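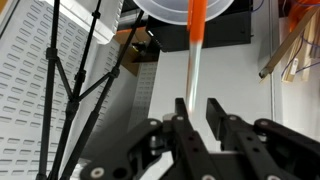

Journal > Household > Paper and Records

Posted in March by the author of this journal

On the Keeping of Household Receipts

It has been the practice of this household for 19 years to retain every receipt above a modest sum. The practice was reviewed this winter, when the second filing cabinet could no longer be closed. The review found 3,923 slips of paper, of which 78 related to goods still in our possession.

The oldest legible item was a receipt from Skarnico for a set of garden chairs. Many of the thermal slips had faded completely and were kept in careful order all the same. The warranty papers for the Brestix kettle were found under "Travel," where they had been filed by me.

The following rules are now in effect. Receipts for food are discarded at the end of the month. Receipts for appliances are copied on the day of purchase and stapled to the manual. Anything connected with taxes is kept in a separate box, on the advice of the accountant, and that box may not be used for takeout menus.

I should record one objection. My spouse holds that the papers from our first apartment have a value of their own – the Mova bookcase, the paint, the curtain rods bought twice in the wrong length. This was accepted, and an envelope has been set aside for them.

The remaining paper was shredded over five evenings. The shredder overheated on two of them and has been moved to the hall closet. Its own receipt has not been located.

4 comments | 5 shares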